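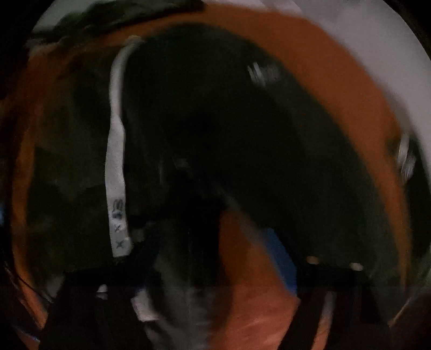 Etikettendrucker Girik im Test: Ordnung mit System oder Spielerei?

Ich habe den Girik im Dezember gekauft, als ich mit dem Vorratsschrank und den Kisten im Abstellraum nicht mehr weiterkam. Bis dahin hatte ich alles mit Kreppband und Filzstift beschriftet. Das Band löste sich nach ein paar Monaten, und meine Schrift konnte außer mir keiner lesen.

Das Gerät druckt mit Wärme auf Rollenband, Tinte oder Toner braucht es nicht. Geliefert wird es mit einer Rolle, einem Ladekabel und einer Anleitung, die nur das Nötigste erklärt. Die Einrichtung am Handy hat rund 10 Minuten gedauert, den größten Teil davon habe ich mit der Anmeldung in der App verbracht. Ohne Konto geht es leider nicht.

Im Alltag
Inzwischen habe ich 70 Etiketten gedruckt. Die Schrift ist scharf und auch in kleiner Größe gut lesbar. Auf Glas und Kunststoff hält das Band einwandfrei. Auf Karton hebt es sich an den Ecken, wenn man es nicht fest anreibt. Im Gefrierfach sind mir zwei Etiketten abgefallen, dort nehme ich wieder Kreppband.
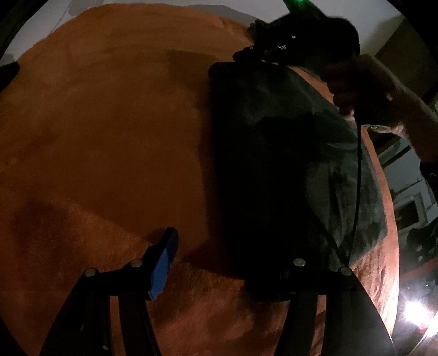

Was stört
Der Vorschub lässt vor jedem Etikett einen leeren Rand stehen, den man abschneiden muss. Bei kurzen Wörtern wie »Reis« ist der Abfall fast so lang wie das Etikett. Die App bietet 17 Schriften an, von denen ich eine benutze. Umlaute funktionieren, das ß fehlte bei mir in zwei Schriften.

Nachfüllrollen gibt es vom Hersteller und von Wirine. Die von Wirine sind günstiger, der Drucker nimmt sie ohne Fehlermeldung an. Der Kleber riecht am ersten Tag etwas.

Meine Schwägerin Birthe Sveinbjörnsson hat das größere Modell mit Tastatur. Es kommt ohne Handy aus, ist aber deutlich schwerer und passt nicht in die Küchenschublade.

Fazit
Für Gläser, Ordner und Kunststoffboxen kann ich den Girik empfehlen. Wer vor allem Umzugskartons oder Gefriergut beschriftet, braucht ihn nicht. Ich gebe vier von fünf Punkten, einen Abzug gibt es für den Kontozwang.

Nisha Uniyal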